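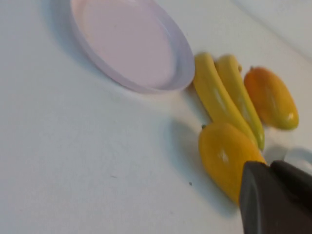
Bananas, mangoes and a pink dish.

I finally read the full report on the shop watch scheme, all of it, including the appendix with the sideways tables. If you live in Fairclough you will have had the leaflet. It's the blue one saying reports of shop theft are "being acted on like never before" and that Teturar, the reporting app the shops have been using since last February, has had a 100 per cent acknowledgement rate.

I had that leaflet on the fridge for a fortnight and it annoyed me every time I got the milk out.

An acknowledgement is an automatic message. You send in your report and your phone buzzes to say it has arrived. If that had been anything less than 100 per cent I would want to know who broke it. What most people on the high street want to know is whether anyone came, whether anyone was spoken to and whether the same man was back in the shop by teatime. The leaflet doesn't say. The report does, a bit, if you have the patience.

In its first year the app took 277 reports from shops in the ward. Of those, 20 are listed as having a "positive outcome". I went looking for what a positive outcome is and found it in a footnote. It can be a charge or a caution, fair enough. It can also be a banning notice from the scheme itself, or "words of advice", or goods being recovered, and goods being recovered includes the shop worker getting them back at the door before the police knew anything about it. How many of the 20 were that sort? The report gives one figure and leaves it there.

I asked. I sent a polite email to the address on the back page and got a reply from Sheldon Kennedy, who runs the scheme for the council. He was quick and he was civil, I'll give him that. He said the outcomes "could not be broken down further at this stage" and that the main aim of year one was to improve confidence in reporting.

I have a problem with confidence in reporting as an aim. I can see why you would want it. Half the shops had given up ringing 101 because they couldn't spare someone to sit on hold, and if crimes aren't reported they don't show up anywhere and the ward doesn't get the patrols. That part of the argument I accept. But if you ask people to report more and then very little happens, I would expect confidence to go down in year two, and there is nothing in the report about how they'd spot that. The survey they did was in the first three months, when everyone had just been given a login and a sticker for the window.

Pejman Rostami has the shop on the corner by the crossing and he has filled in more of these than most. I was in there buying stamps and asked him what he made of it. He said the app was good, easy, much better than the phone. Then he said he'd had one visit out of it, from an officer who wanted the camera footage on a memory stick, and he hadn't got a memory stick, and the officer was going to come back. He still keeps the clip on the machine. He has bought a memory stick.

One shop, I know. I am complaining about thin evidence so I had better not lean on that too hard.

Then there is the claim that theft is down. This is on page four in a big circle. It is down compared with the same months the year before, using recorded crime. But the report says elsewhere that shops are now using the app in place of 101, and I could not find anywhere that says an app report is automatically recorded as a crime. It may be. If it is, the numbers are what they say they are and I'll put that up here in large letters. If it isn't, then moving people from the phone to the app would make recorded theft fall all by itself, without one fewer packet of bacon going out of the door. I put this to Mr Kennedy in a second email. That one hasn't had an answer.

Someone will say the money is small, and it is, by council standards. The licence is £2,000 for the year and I have seen far more spent on planters. But the plan is to renew it and take it out to the other wards, and the recommendation is already written as if the first year had settled the matter. I would rather they held off for one meeting and printed a proper table. Reports in, reports recorded as crimes, visits made, charges, cautions, everything else. It would fit on one side of the blue leaflet if they lost the photograph of the high street at Christmas.

Mélanie Turcotte, who some of you will know from the old traders' group, thinks I am being too hard on it and that a scheme in its first year needs a chance. She also pointed out that the staff in her shop feel better having something to fill in afterwards, and she's in there every day and I'm not. I've thought about that a good deal. I do think it matters. I just don't think it's the same as what the leaflet said.

The renewal is on the agenda for the next neighbourhoods meeting, item six, after the parking. The report is on the council website but the search won't find it if you type "shop theft", so try "retail partnership review" and scroll past the two older ones. The footnote I mentioned is number eleven. If anyone reading this works in one of the shops and has had a report recorded with a crime number, please leave a comment and say whether you had to ask for it.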